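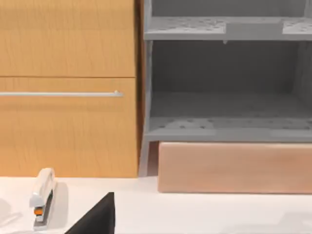
Simulation & Tools

Plurkent 3: a task simulator for tabletop manipulation, reviewed

January 4, 2021
By Cletus Yazzie

Plurkent is a simulation package for training and testing robot arms on tabletop work. It is sold by Stosteder as a yearly license with a scene library, an asset importer, a set of scripted tasks and a logging tool. Version 3 replaces the contact solver and adds a group of desk and storage scenes. We ran it for 31 days on two machines, one with a current graphics card and one without.

Installation is a single archive and a license file. The archive unpacks to 20 gigabytes, most of it textures. The license check needs a network connection at first start and then once every 80 hours, a poor fit for labs that keep their robot network closed. Stosteder says an offline license is planned for February. We worked around it by running the license service on a gateway machine, a setup the manual covers in one short paragraph.

The scene library is where most buyers will spend their time. The desk and storage group puts a wooden drawer cabinet next to a gray shelving unit on a white counter, with a stapler standing upright in front of the cabinet. The drawer has a long silver bar handle. Every object is a separate file with its own mass, friction and collision shape, and all three can be changed in a plain text editor. Changing them while a simulation is running is possible but resets the contact cache, and the arm will sometimes twitch when that happens.

Collision shapes deserve a closer look. In the default setting, each mesh is broken into convex pieces when it is first loaded, and the result is saved to disk. Open shelving came through well in our tests: the compartments stayed open and a gripper could reach in without striking an invisible wall. Thin bars are harder. The drawer handle is a slim rod held off the wood by a small mount, and the default breakdown filled part of the space behind it. A finger trying to hook the handle would stop short. Raising the piece limit in the asset file fixed the problem at the cost of a longer first load. We would like to see the higher limit shipped as the default for anything tagged as a handle.

The new solver is the main reason to upgrade. Under version 2, a small object resting on a narrow base tended to creep across the counter during long runs. We left the upright stapler untouched for a full test cycle and logged its position at each step. It stayed where it was placed. When we pushed it with a closed gripper at low speed, it slid first and tipped later, in line with the friction value we had set. At high speed the results depended on the time step, and anyone doing pushing work should run the same trial at two step sizes before trusting the numbers.

Soft materials are not supported. A foam block in Plurkent is a rigid block with a foam texture, and it will not compress between the fingers. The manual is clear on this point, the product page less so.

Rendering is adequate. Wood grain is convincing at working distance, and shadows under objects are soft and stable from one step to the next. The plastic surfaces are flat and matte with little variation, so a vision model trained on them alone will probably need added noise or swapped textures. A randomizer for lights, colors and textures is included. It works from a seed, and the same seed gave us the same output on both machines. Camera position can be randomized as well, but only within a box around the mounting point. A camera that follows the wrist has to be scripted by hand.

Gripper models are limited to three: a parallel jaw, a suction cup and a three-finger hand. The importer accepts the usual robot description files, and we brought in a Banetti parallel gripper without editing the joint limits. Its mimic joint was ignored, however, and one finger stayed still until we added a coupling line to the file. The log gave no warning.

Scripted tasks cover opening and closing drawers, moving an object to a shelf, and clearing a counter. Each has a success test written in Python, and reading those tests is recommended. The drawer task counts as a success once the drawer has moved past a set distance, even if it then slides back. We rewrote it to check the position at the end of the episode.

Logging writes joint states, contact forces and camera output to one file per episode. Files are large. Compression is available for the camera stream only, and turning it on slowed our older machine enough to matter. The viewer scrubs smoothly through long episodes and can export a section as a shorter file.

The closest competing product is Abella, which has a better soft body model and a smaller scene library. Abella is also the easier of the two to run without a graphics card. For rigid objects, drawers and shelves, we preferred Plurkent, mainly for its readable asset files and its repeatable seeds. Current license holders should take the upgrade for the solver alone. New buyers who need an offline license should wait until it ships.

Support answered our two tickets, one on the handle collision and one on the mimic joint. The first reply contained the setting we needed. The second said the issue was known.

Comments

tmk_controls
Does the piece limit apply per mesh or per object? Our cabinet is one mesh with the handles merged in.

Cletus Yazzie
Per mesh. Split the handles out before import or the whole cabinet gets the higher limit, and the load time goes up with it.

drawerslide
Same issue with the mimic joint on a different gripper. The coupling line has to come after both finger joints are declared.

R. in Tooling
Any word on price for a single seat? The site only lists lab packs.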